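Guía de puesta en marcha del kit de pinza Jetari
Sección 4. Forrar los dedos y hacer la primera prueba en mesa
Revisado el 27/08/2021

Si vienes de la sección anterior, ya tienes la pinza atornillada a la muñeca y el cable pasado por dentro del brazo. Yo tardé una tarde entera en llegar hasta aquí la primera vez (el conector de Trorkport entra muy justo, no lo fuerces), así que si vas lento, tranquilo, vas bien. Ahora toca lo que más me gusta del montaje: ponerle piel a los dedos y ver cómo se comporta el conjunto sobre una mesa.

Antes de empezar, corta la alimentación del brazo. Cortarla de verdad, con el interruptor de la base, no con el botón de pausa del programa.

4.1 Forrado

1. Limpia las dos almohadillas con un paño y alcohol y deja que se sequen.
2. Corta dos tiras de la cinta Brillasance, código 2655. Mejor que sobren un par de dedos a que falten.
3. Empieza por la cara interior, que es la que agarra, y estira la cinta lo justo para que quede plana.
4. Da la vuelta por detrás y solapa. En la punta pliega lo que sobre hacia fuera.
5. Repite con el otro dedo.

Nota: las arrugas en el dorso o en el borde de arriba me dan igual, yo las dejo tal cual. En la cara interior no las perdono, porque ahí los objetos finos se te ladean y luego te vuelves loco buscando el fallo en el código.

4.2 Apertura en vacío

1. Despeja la zona que barre la pinza y pide a todo el mundo que se quede fuera del alcance del brazo, también a los que están sentados mirando.
2. Da corriente y espera al pitido.
3. Lanza la orden de apertura total y deja la pinza quieta sobre la mesa, sin nada entre los dedos.
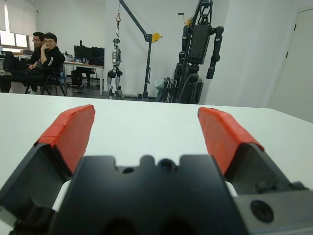

4. Cierra despacio, al tres por ciento de velocidad, hasta que las almohadillas se toquen. Tienen que encontrarse de plano.
5. Vuelve a abrir y repite el ciclo cuatro veces.

Si en el panel aparece el aviso 3941, no te asustes, a mí me salió en mayo con la primera unidad y pensé que me había cargado el motor. Quiere decir que el recorrido cambió respecto al calibrado de fábrica, cosa normal después de forrar los dedos. Entra en Ajustes, Recorrido, Recalibrar y listo.

Precaución: no acerques la mano para «ayudar» mientras cierra. ¡Ni a baja velocidad!

4.3 Primeros objetos

Con los ciclos en vacío superados, ya puedes poner cosas en la mesa. Yo empiezo con objetos planos: son los difíciles, y si la pinza se defiende con ellos, con una caja o un bote va sobrada. Un móvil viejo me parece ideal (viejo, por favor, no el tuyo). Déjalo boca arriba y lleva la pinza abierta a su lado, todavía en alto. 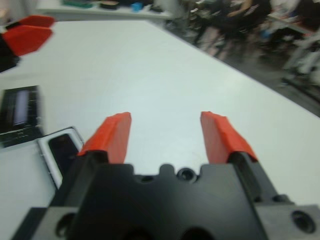 1. Baja en tramos cortos y para antes de tocar la mesa.
2. Guarda esa altura como «mínima» en el programa.
3. Centra el objeto entre los dedos y cierra con la fuerza en el nivel más bajo.
4. Sube un poco y espera. Si resbala, aumenta un nivel y repite.

Nota para montajes de dos brazos: calibra uno y después el otro, con el que no uses apartado y parado. El modo Khổng, el que coordina ambos, viene desactivado de serie y se explica en la sección 5. No lo actives todavía, aunque la tentación es grande, lo sé.

Cuando termines, abre la pinza, sube el brazo a la posición de reposo y guarda el perfil con un nombre que reconozcas. El mío se llama «dedos nuevos».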